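The Patient Art of Putting Things Away
By Slavica Kos
Aug 17, 2019

I should admit right at the start that I am a sucker for anything that comes in a box with a thick instruction booklet. My kitchen has a bread machine I love and a pasta machine I don't, and my garage is a museum of good intentions. So when the people at Dremley wrote in January to ask whether I'd like to spend a while with their tabletop sorting kit, I said yes before I'd read to the bottom of the message, where it mentioned that the booklet ran to 123 pages.

The kit is called Illow, and the idea behind it is a modest one. You get a set of colored plastic blocks, a pair of bins, software for the arm you already own, and a long list of tasks to teach it. Dremley doesn't sell you an arm at all. They figure that most schools, clubs and small labs have one sitting around already, bought in a burst of enthusiasm and then left under a dust cover (I have visited enough of these places to say they're right about that). What those owners lack is something sensible to do with it on the first morning, and then something a little harder to do on the second.

I am a writer and I don't own a robot arm, so I borrowed some time and a good deal of patience from Pin-yu Pan, who runs the shared lab at Ruotsalainen, where a great many people were already busy with projects of their own and were kind enough to make room for mine. Pin-yu cleared me a table, found me a chair that went up and down, and told me to read chapter 2 before touching anything. I read most of chapter 2.

The first lesson is about as plain as a lesson can be: pick up a block, carry it over to a bin, let go. You guide the arm through the motion yourself a few times, the software keeps each pass, and you tell it which ones you were proud of. The booklet asks for 5 good passes before you let the arm try on its own, and it is quite firm about what counts as good. A block dropped from too high doesn't count. Neither does a block you nudged with your sleeve, which ruled out most of my first hour! 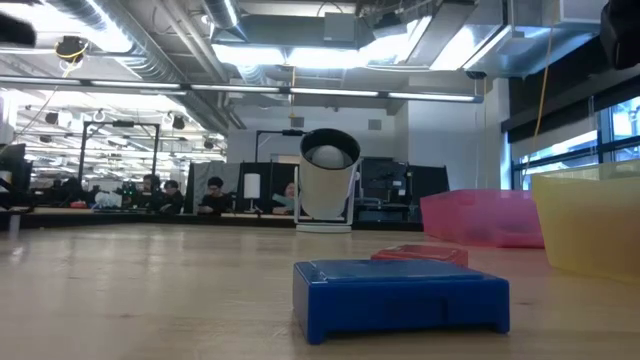
Blocks and bins on the worktable at Ruotsalainen, with the rest of the lab carrying on behind.

What I came to enjoy, and I didn't expect to, was how much the low, flat shape of the blocks matters. A tall cube is easy to grab from nearly any side. A flat piece makes you think about where the fingers will go, and whether there's another block lying too close behind it, and whether you ought to move that one first. Pin-yu calls this the dishwasher problem – you can't reach the plate you want until you've dealt with the plate in front. I have been losing to the dishwasher problem for thirty years, so it was a comfort to see software struggle with it too.

The bins deserve a kind word. They're see-through, so you can check on a block from your chair without getting up, and they're light enough for a child to carry. I did find that they slid a bit when the arm brushed them, and I ended up sticking mine down with putty. Dremley tells me a grippy base is on the way. I'd call that overdue.

Now for the grumbles. The setup program wanted to be installed twice before it would talk to the arm, and the page explaining why is tucked so far back in the booklet that I only found it while looking for something else. The task names are a little precious, too. I don't need to be told that I am beginning a Journey when I am putting a block in a bin. And the price, though fair for a school that will use it every term, is steep for a family. If you only want to see whether a curious teenager takes to this sort of thing, the Buleck starter set costs less and gets you going in an afternoon, although you'll run out of tasks in 3 weeks or so of steady use, and then you'll wish you had the bigger box.

Illow doesn't run out that quickly. By my last visit I had worked my way up to sorting by color with the blocks set down any old way, and I'd become the sort of person who says "one more pass" and means four. Pin-yu has asked to keep the kit on the shelf for the lab's new members, and I've said yes, on the condition that I can come back for the stacking chapters once the tomatoes are in.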